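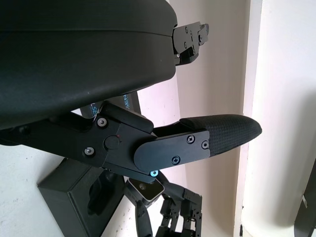 A screw is a metal rod with a ridge that winds around it, called the thread. When you turn the screw, the thread pulls it deeper into the hole, and the parts get squeezed together. The part you turn is the head. Some heads are silver and some are black, and the ones on these black plates have a cross cut into them. It is called a Phillips head. The tip of a Phillips screwdriver has the same shape, so it fits into the cross.

Screws are handy when something may need to come apart later. Turn most screws to the right to tighten them and to the left to loosen them. Small screws roll away easily, so keep them in a dish while you work. 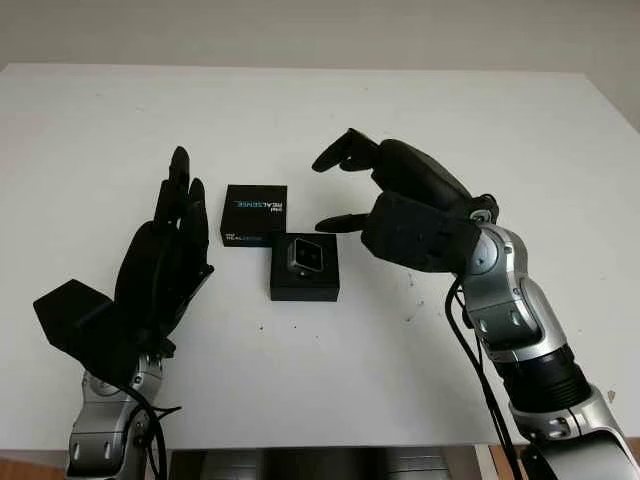
Why not use glue for everything?
Glue is hard to undo. If a part breaks, a screw can be taken out and put back, but glued parts may crack when you pull them apart.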